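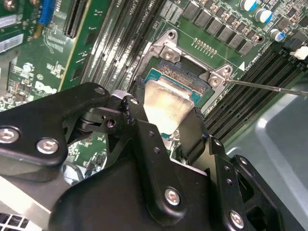 Processor at an angle in the open socket, with the screwdriver tip at the right-hand screw of the frame

Taking the processor out of an old Dell tower without bending the pins - what should I look out for?

Posted by Isamu Mizuno, October 21, 2018

Hello all! I've caught the bug for old desktops in a big way. The one I'm working on is a Dell tower from the clear-out at the Cárdenas office in Bevville, and I love it. Everything inside seems to have been put there by someone who expected people to come back and mend it. There are blue plastic bits wherever you're meant to put your fingers, the side comes away, and you can lay the whole lot on the bench and get at it from above.

What I want to do is change the processor for a faster one of the same family. I've done memory and hard drives plenty of times, and a power supply once, but never a processor, and the socket in this one is the kind where the pins are in the board and the chip only has flat gold pads. I've read enough to be a bit frightened of those pins! They look like the bristles of a tiny brush. 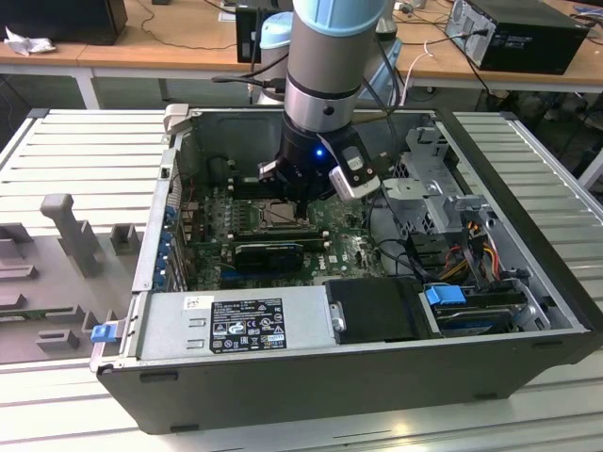 Tower on its side with the panel off, power supply along the bottom and the drive cables over on the right

Things I'd like to know:

Do I need to take the graphics card and the long card above it out first, or can they stay?

Is it better to lift the chip straight up, or tip one side up and then lift? Mine seems to want to come up at a slant and I don't know if that matters.

Do the screws at the corners of the metal frame have to come out?

And what do you put the old one in afterwards? I'd like to keep it as a spare. I paid 60 pounds for the tower and would be very cross with myself if I wrecked the board over a part I could have left alone.

Thanks in advance, I've learnt such a lot from this site already.

Tobbin

I love these old towers too, good choice! I'll go through it in the order I'd do it.

Switch off, pull the mains lead, then hold the power button in for a few seconds. Touch bare metal on the case before you touch anything on the board, and do it again every time you've walked off for a cup of tea. A wrist strap is nicer still.

The cards can stay if your hands fit. Looking at yours, the socket is above both of them, so there's a decent bit of room. I'd take the graphics card out anyway if you have big hands or shaky ones. It's a minute's work and it gives you somewhere to rest your wrist. Don't pull on it until its catch is open.

Cooler next, if it's still on. Run the machine for ten minutes or so before you shut it down, as old paste goes like toffee and warm toffee is a lot kinder than cold. Twist the cooler a little each way until it gives, then lift. Please don't yank it. Wipe off the old paste with a lint-free cloth and a drop of isopropyl alcohol while the chip is STILL in the socket and held down. Then if you drop a blob of grey muck it lands on metal and you can laugh about it.

Then the lever and the frame. On this type there's normally a lever at the side: press down, ease it out sideways, let it come up slowly. It will feel as if it wants to spring, so keep your finger on it. Leave the corner screws alone. They hold the socket hardware to the board and you don't need them out just to change a chip. If one is loose, nip it up gently, no more than that.

As for lifting, straight up is best. Hold it by two opposite edges. A bit of a slant on the way out isn't a disaster provided nothing slides. Sliding is what bends pins. If one side has come up and the other hasn't, stop, set it back down and take a fresh hold. Never drag the low edge across to the side to free it.

Fitting the new one is the same thing backwards. Look for the two little notches in the edge of the chip and the small gold triangle in one corner, and match them to the socket. Lower it, let go, and it should sit there flat by its own weight. No pressing! The frame does the pressing. The lever takes more force than you'd think was polite, and the first time I closed one I was sure I'd broken it.

Check too that the board's firmware knows about the processor you've bought. Same socket doesn't always mean it will start. Do any update with the old chip in.

bev2109

just go for it mate its easy. I did mine on the carpet with a butter knife for the paste and it still works. you do need new paste though, blob in the middle size of a pea. maybe a small pea

Marrowfat

Please ignore the butter knife. And the carpet, come to that.

Tobbin has covered the main job very well, so only a few extras from me. I've been rebuilding ex-office machines since last February and I still get a little thrill from it.

Light! Get a good lamp and move it about. Straight pins all catch the light together, so as you shift the lamp they go bright and dull as one. A bent one winks at you on its own. It's much easier to see than by staring straight down. Take a photo of the empty socket before you fit anything, then you've got something to compare with if the machine sulks later.

Don't blow into the socket with your mouth. A hand blower of the sort sold for camera lenses is lovely, and the Nondard one in my drawer cost very little.

Keep the old chip in a plastic clamshell if you can find one. Mine come from Malberg in packs of 3. Failing that, an antistatic bag with a bit of stiff card outside it, and write on the card what it is. I have a biscuit tin of mystery processors from the days when I thought I'd remember.

While the side is off, look at the cable bundle going to the drives. They like to creep, and when the panel goes back on they can push against things. Tuck them in by the drive cage.

Isamu Mizuno

Adding to my own thread in case it helps the next person. These are smashing answers, thank you both! (And bev2109 for the encouragement.)

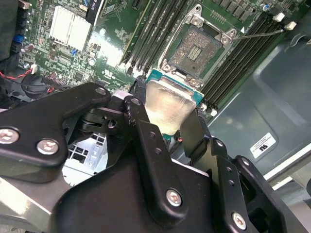 Processor held above the board and the empty socket behind it, all those gold pins on show

Look at that socket! I had no idea it would be so pretty. I'd pictured an even carpet of pins all the way across, and there's a rectangle in the middle with none in it. I spent ages gazing at it. You can see the silver screws at the corners of the frame as well, which are the ones I was asking about, and I'm very happy to be told to leave them be.

I'm going to do the lamp trick before anything goes in, and I've ordered clamshells. Still reading up on the firmware side. If anyone knows whether I can update it from a USB stick with no system on the hard drive, I'm all ears.

Tobbin

Usually yes, on machines of that age, but look up the instructions for your exact model and don't let the power go off half way. Do tell us how you get on!

This site uses cookies to remember your settings and to see which pages are read most. By carrying on you agree to this. Change cookie settings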